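Open Friday at Mindstead

The robotics workshop at Gasside keeps its doors shut most of the year. On one Friday in February it lets the public in, and this time 170 people signed up for a tour. They went through in small groups, and each group got the better part of an hour.

Mindstead moved to Gasside from Dirnley two years ago. The company doesn't build robots. It collects the practice that robots learn from, which means people doing small jobs by hand, over and over, while the motion is recorded. The customer for the current batch is Ogura, which wants machines that can handle household goods and small electrical items.

The tour starts at the work table. Visitors are told to mind the yellow-and-black tape on the carpet and to keep their bags off the floor. The operator works with a gripper in each hand, and the fingers on them are wide and dark gray, with a flat face like foam. A guide passed a spare finger down the line so people could press it. Monitors stand on a desk nearby, and the staff go back and forth between the two all day.
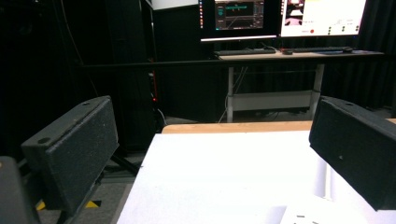
A morning at the table

Operators work seated, in shifts that start at 7. Each one takes a single job and repeats it until the batch is full, then moves to the next. The jobs sound easy: pick a thing up, turn it over, set it down, move a cable out of the way. The batch on the schedule that day called for 771 takes.

Cables are the slow part. A box keeps its shape when it is picked up, and a cable doesn't. At the table, the operator held one gripper down on a white plastic item with a thin white cable running from its end, and kept the other just over the board. The grippers have black cables of their own, which hang down past the sides of the board.

Takes that go wrong are kept as well. A dropped object is marked as a drop and stored with the rest, and the guide said Ogura asks for those files by the batch.
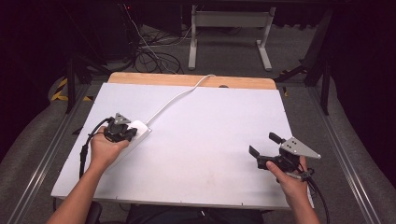

One visitor from Dirnley said she had expected to see a robot doing the work, and that watching a person do it made the whole business easier to follow. She asked how long an operator can keep going before the hands get tired. The guide told her it depends on the job, and that shifts include a break every hour.

Tours ended at the coat rack, where there was coffee and a sign-up sheet for paid trial shifts. Both pages were full by mid-afternoon. Mindstead plans to open the workshop again next February, with booking through the front office at Gasside.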